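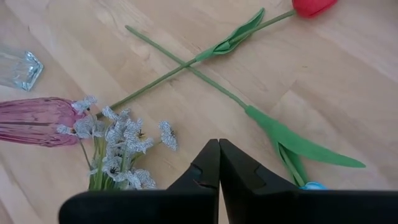 Mei-kuen reckons I should stop reading the seed tin like it's scripture and just get the broad beans in. She rang at lunch while I had the whole tin emptied out on the bench. According to her the soil is still warm enough and I've got until the end of the month, easy, and if I muck about any longer I'll be doing what I did last year.

12 April 2018

Last year I put them in late and they sat there sulking through winter, then got blackfly the minute they flowered. So she has a point. I told her I'd do it this week and then spent most of the afternoon on the water tank instead.

The tank was at 300 litres this morning. It holds 1,000. We've had three decent falls since the start of the month but the downpipe on the shed side has been leaking at the joint, and I'd say most of it went under the slab. I took the joint apart, cleaned out a good handful of gum leaves and what used to be a skink, and put it back with new tape. Won't know until it rains. Nothing on the radar.

Cut back the raspberries that fruited. Left the new canes and tied them to the middle wire. Ran out of ties and used strips of an old pillowcase, which looks terrible but it's soft on the canes.

Paid the plot fee at the garden office. They had my key number down as 239 and it's 293, so that explains the letter. Ching-wen fixed it on the spot. She also said the compost delivery has been put off again and not to count on it before Anzac Day. I was going to put it on the garlic bed. I'll use the pony manure from the back of the shed, it's had a year to break down and there's no smell to it now.

Garlic: the purple stuff from last season kept well, only a couple of soft heads. I've broken up the best ones for planting and the rest are on the kitchen windowsill. Plan is two rows along the fence and one short row where the zucchini was. The zucchini came out yesterday. It was all mildew and it had stopped setting.

Tulips are the other thing. The bulbs have been in the bottom of the fridge since March, in a paper bag behind the beer, and everyone in this house has now had an opinion about it. I want to give them two more weeks. Our winters don't get cold enough to do the job and the ones I planted straight out of the packet a few years back came up about as tall as an egg cup.

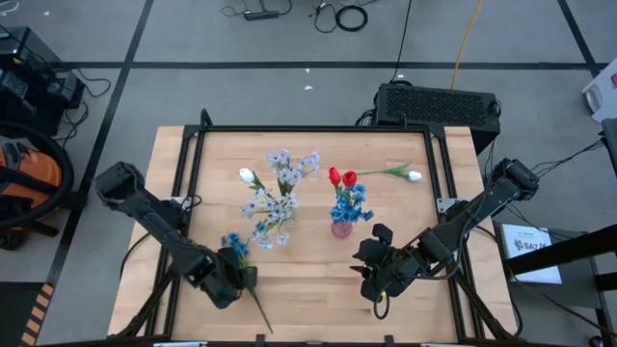
Rachid thinks I'm wasting my time chilling them at all, and that I should grow ranunculus and be done with it. He put his in on the weekend and soaked them for a few hours first. He may be right -- his were very good last spring and he didn't lose a shelf of the fridge to them. I said I'd take some corms if he had spares.

Anyway, jobs for tomorrow if it stays dry. Beans in, two seeds to a hole, the bed by the tap. Lime on the cabbage end. Find the other glove. Return Khanyisile's fork, which I've had since February and she's been too polite to mention.

Back is sore from the raspberries. Soup for tea, the last of the pumpkin one. Bed early.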